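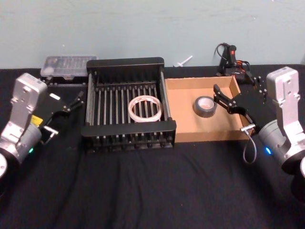

Ticket 126: Tidy-up routine won't tidy up
Opened: 09/09/2019
Raised by: Kamala Joseph, packing and dispatch, Trernley
Assigned to: Berhanu Wolde
Product: Plirnodia two-arm bench cell, tidy-up routine
Priority: Normal (requested: High. Changed by Berhanu, see below)
Status: Resolved, in part

Summary
The cell is meant to clear the packing bench at the end of a shift. The task it keeps failing is the tape. Two rolls, one clear packing tape and one duct tape, should both finish in the cardboard tray on the right. The duct tape is a coin toss. The clear tape stays in the dish rack, where someone always leaves it, and the left arm comes over, hovers politely beside the rack and goes home again.

What I expected
Both rolls in the tray.

What happened
I put both rolls in the tray.

Steps to reproduce
Finish a shift. Leave the clear tape lying in the rack. Leave the duct tape in the tray or next to it. Press Tidy. Go and make a cup of tea. Come back and tidy.

Kamala Joseph

Berhanu Wolde replied
Hi Kamala, thanks for this. I've dropped it to Normal because High is for things that stop dispatch, and by your own account dispatch has been tidying its own bench since the Prornulley shop opened. I'm not making light of it. I'd like the thing to work too, having signed for it.

A few questions before I come down:

Is the black cloth still on the table? How's the lighting over the bench at that time of day? Are both arms homing properly before you press the button? And why is the tape in a dish rack?

Kamala Joseph replied
Cloth is on. Lighting is whatever the building gives us. Both arms home fine, and they're very good at homing, it's their best trick.

The dish rack holds flat mailers and bits of card upright between the rods. It was cheaper than the thing in the catalogue that does the same job. The tape ends up in it because the rack is right there and your hands are full. That's a person problem, I'll grant you, but we were told the machine was here for the person problems.

Berhanu Wolde replied, after a morning on the bench
Notes so far, for whoever inherits this.

Ran the routine 17 times, resetting the rolls by hand between goes. I counted a success as both rolls in the tray at the end with nothing else disturbed. Got 4. In every one of the failures the clear tape was the roll left behind, and in a fair few of them the duct tape went wrong as well.

Each run takes about ten minutes from the button to both arms parked. A person does it in the time it takes to say so. I timed Nuria, who did it without putting down her phone.

Clear tape. The vision side doesn't see a roll. The plastic lets the rods underneath show straight through it, so as far as I can tell from the log the system sees some rods with a bit of glare on them. Then the planner gets a target it doesn't trust, brings the left gripper in beside the rack and waits for better news. After the timeout it gives up and reports "workspace clear", a phrase I intend to raise with the vendor.

Even when it does find the roll, it's lying flat down between the rods, and the jaws have to go in without catching one. Catch a rod and the rack moves. Move the rack and the saved positions are all wrong, and the rest of the run is theatre.

Duct tape. Much better. It's a dull, solid, grey lump with a pale core and the machine is fond of it. The trouble is that it stands on its edge. Touch it off-centre and it rolls, and the right arm then closes very carefully on the place where it used to be.

Green light on the left arm and blue on the right: several people have asked. It's the way the two joints are configured here and has nothing to do with this fault. Please stop turning it off and on to make them match.

Nuria Fikre commented
For the record it was an important call.

Also, could we talk about the cable? The thin grey one hanging off the right gripper. It loops down in front of the tray, and I've seen it catch on the cardboard wall when the arm lifts. Then the tray comes along for the ride. I assumed this was a feature.

Berhanu Wolde replied
Not a feature. Good spot. Went back through my failed runs and I think at least some of the "duct tape missed" ones were "tray moved". The tray is open cardboard with low walls and weighs nothing, so it doesn't take much of a tug.

Have sent the logs to Plirnodia support and attached Nuria's comment without the phone part.

Lautaro Orellana (Plirnodia support) replied
Hello all,

Thank you for a very readable set of logs. Taking the points in order.

1. "Workspace clear" is returned whenever no confident target remains. We accept the wording could be improved. I have passed it on.

2. Transparent and translucent items are listed under known limitations in the setup guide, at the back. The usual workaround is to make the item easier to see.

3. Thin vertical rods are also a known limitation, same page. I'll be frank, a clear object inside a row of shiny rods is close to the test we would design if we wanted to embarrass ourselves.

4. The cable should be dressed back along the arm and secured at the mounting plate, with enough slack for the wrist to turn. If it is hanging in a loop in front of the gripper it has come adrift or was never fixed. Power down before you touch it, please.

5. On the rolling: try approaching from above with the jaws either side of the tape's wall, one inside the core. The default grasp squeezes the outside of the roll, which works well on things that don't roll.

Can I ask whether the cell is used for anything else? It would help me to know what it does successfully.

Lautaro

Kamala Joseph replied
It moves closed boxes from one side to the other. It does that all day if you let it and I've no complaints. The trouble is that moving a closed box from one side to the other was never the part of the job anyone minded.

What people mind is the last bit of the shift, when there's tape and offcuts and somebody's knife and a bag of something, and none of it is where it was yesterday. I was rather hoping to hand that bit over.

Lautaro Orellana (Plirnodia support) replied
Understood, and you're in large company. I get the same letter from people who'd like their dishwasher unloaded. The arms are strong enough and precise enough for either job. Knowing what's in front of them, and what to do when it slides, is where we are still working.

Berhanu Wolde replied, second visit
Changes made:

Cable on the right gripper secured back along the arm with proper ties. Checked the wrist through its full turn, no pulling.

Tray stuck down to the cloth with double-sided tape. Then realised the cloth isn't stuck to anything either and slides over the table quite happily, tray included. Clamped the cloth at the back.

Cloth pulled flat. It had a good crop of wrinkles towards the front edge, which the depth map had been reading as low hills. Harmless, I think, but it had the left arm giving them a wide berth on the way home.

Duct tape grasp changed to one jaw in the core, as Lautaro suggested.

Clear tape: put a band of blue masking tape round the outside of the roll. Yes, I have put tape on the tape.

Reran it with the same reset as before, 10 goes. Duct tape made it every time. Clear tape was found every time, and picked up cleanly as long as it was sitting near the middle of the rack. When I pushed it hard against a rod, the jaws went for the gap that wasn't there and shoved the rack sideways.

Fasil Teshome commented
Coming in from the shop floor side. The masking tape lasts until the roll is used, and then there's a new clear roll with no band on it, and we're back to the machine admiring the rods. Who's banding the rolls?

Berhanu Wolde replied
At present, me.

Fasil Teshome commented
So we've got a person preparing the tape so the machine can put the tape away.

Berhanu Wolde replied
I'd noticed. Open to offers.

Fasil Teshome commented
My uncle's place (Teshome Packaging, you've all had the calendar) buys a brown paper tape that does the same job as the clear. You can see it from the car park. Costs a bit more a roll. I can bring a few in.

Nuria Fikre commented
Or we hang a hook on the wall and put the tape on the hook.

Kamala Joseph replied
I've asked for the paper tape on trial. I've also asked for the hook.

Lautaro Orellana (Plirnodia support) replied
Paper tape should be well within what the cell can see. Please send me the logs if you do run it. I would also suggest taking the rack off the left arm's list of places to reach into until there's a version that handles rods better. December is the month I've been given for that. I would write it in pencil.

Berhanu Wolde, resolution notes
Cause, clear tape: translucent item in a wire rack, both outside what the vision can manage. Workaround: paper tape from now on. Rack marked as keep-out, so anything left in it stays there until a human takes it out.
Cause, duct tape: loose gripper cable dragging the tray, plus the wrong grasp for a round object. Fixed.
Message text "workspace clear": with vendor.
Bench cloth: clamped. If you wash it, please clamp it again.

I've changed the page in the floor handbook from "The cell tidies the bench" to "The cell puts tape in the tray". Kamala asked for "some tape". Went with that.

Closing as resolved in part. Reopen if the tray goes travelling again.

Kamala Joseph replied
Fine by me. Hook's up, by the way. To the left, above the clear tub, and it needs a longer screw.

7 comments hidden · 3 people follow this ticket · Shared 2 times
Trernley internal support | Contact the help desk | © Trernley 2019 | Back to top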